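**Handout 4 – Teaching by remote control**
Course notes, Hjalti Kárason
Friday, January 12, 2024

Last week we moved the arm by hand, with the motors soft. This works well for one arm and a slow task. When the task needs fingers, your own hand is in the way, so this week we use remote control with the Plilidik gloves.

The practice object is the mesh letter tray. It is harder than it looks – the rim is thin, and the mesh gives confusing depth values.

Before you record:

- Put the tray near the far side of the table, with the low lip toward the robot.
- Keep both robot hands in a free position until the operator says "ready".
- Check that the cable of the hand has enough slack.
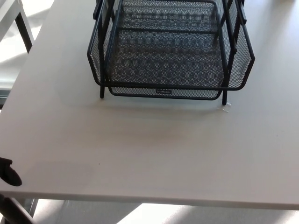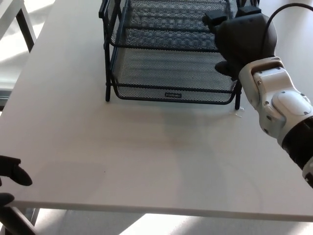
*Page last changed: Friday, by H. K.*

In the second picture, look at the fingertips at the top rim of the upper tray. Come to the rim from above, and close the thumb last. If you close everything at the same time, the hand often pushes the tray away.

Each group records 20 demonstrations in Uvura. A demonstration should not be longer than 52 seconds. Please do not delete the bad ones; mark them as "failed" and write one sentence about the reason. We will need them in the lesson on data cleaning.

**Questions for the report**

1. Which part of the motion was different between your 2 operators?
2. Did the operator look at the robot or at the screen? Does it change the speed?
3. Would teaching by hand be possible for this task? Explain with a small drawing.

Reports go to the Elavlow folder before the next lab. The Rusu arm is not available in June, so repeated labs must be finished in May.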